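Zipper tips for a two-finger gripper

If you've got a small arm on your workbench and want to know whether your new fingers are any good, forget the foam cubes and go find a zippered bag. I've been comparing two sets of fingers, the Pumitz and the Gornolix, and a cream bag with silver on the top has shown me more than all my neat little test blocks put together!

Start with a pinch on a seam, near a rounded corner. The piping gives the fingertips something to bite on, and soft vinyl-type stuff will fold away from you anywhere else. Go slow on the close — I set mine to 25 on the controller slider and leave it there.
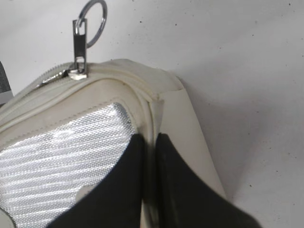
Whitlock wrote in to say that closing slowly made no difference at all until the fingertips had been wiped down with rubbing alcohol, so try that first if yours keep sliding off.

Next tip: put the bag back in the same spot every time. I used to eyeball it (bad idea) and then blame the fingers for my own sloppiness. Now I check it on the fixed camera before every run, strap and all, and I save that view with the run number. 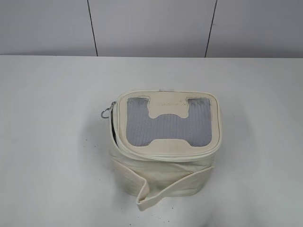
I also keep the lights the same from start to finish. Shiny fabric throws glare all over the wrist camera, and turning the exposure down a notch helped me way more than moving the lamp did. I did 200 tries with each set of fingers, and I'd redo the early ones if I had the patience, with the exposure locked from the start.

For the approach, open the fingers wider than you think you need and come in with one tip on each side of the corner. Then stop, look, and close.

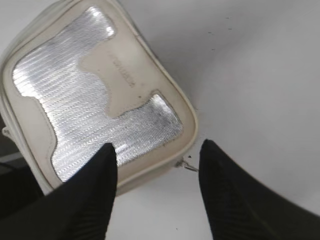
Do you need a force sensor for this? A basic arm will do fine without one, as long as you can limit the motor current and you keep the speed low.

Save the zipper pull for last. It swings, it's skinny, and a ring on the end makes it easier to catch but harder to line up. I come in low with the ring inside the gap — the pull itself can wait. The Gornolix tips felt better to me on small hardware, and the Pumitz ones on seams, so I'm keeping both (sorry, wallet). 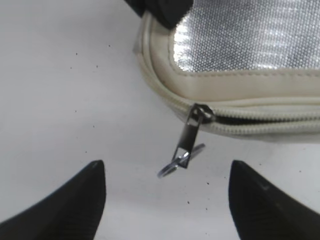
Praster swears by sticking a strip of thin rubber inside each fingertip for metal rings, and changing it whenever it starts to look polished.

Comments (3)

benchrat251: Does the current limit trick work on the older controllers too? Mine only has an on/off setting.

Tansy_K: Tried the alcohol wipe, big improvement on vinyl. Still dropping zipper pulls though.

gluegun352: More on cameras please! My wrist cam goes blurry every time I get close to the zipper.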